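Sullis Wood Polish, 2-month review

4 May 2023

I bought a bottle of Sullis for a set of carved dining chairs that had gone dull. Before that I used Pollock, a spray, and it left a haze in the grooves that I had to pick out with a toothpick.

Sullis is a thin cream. You shake it, put a little on a cotton rag and rub with the grain. It smells faintly of orange and the smell is gone by the next morning. On flat parts it buffs up in 2 minutes or so of rubbing. Carved trim takes longer – I use an old soft toothbrush and then a dry rag. 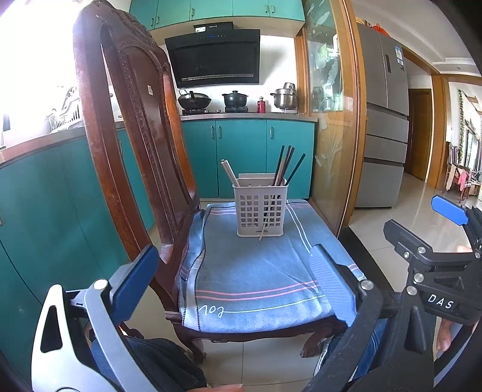
The shine is low, more of a glow than a gloss, and fingerprints wipe off easily. I left each chair 46 minutes before anyone sat down and had no marks on clothes. Dust does come back. After 7 days I could write in it on the sideboard, the same as with Pollock, so ignore the "dust shield" line on the label.

The cap is poor. It cracked in the second week and the bottle now lives in a jar.

One bottle cost me $29 and did the whole set with a third left over. That is more than I like to pay, but I will buy it again when this runs out, probably in September. For plain flat furniture the cheaper spray is good enough.

4 out of 5. One star off for the cap.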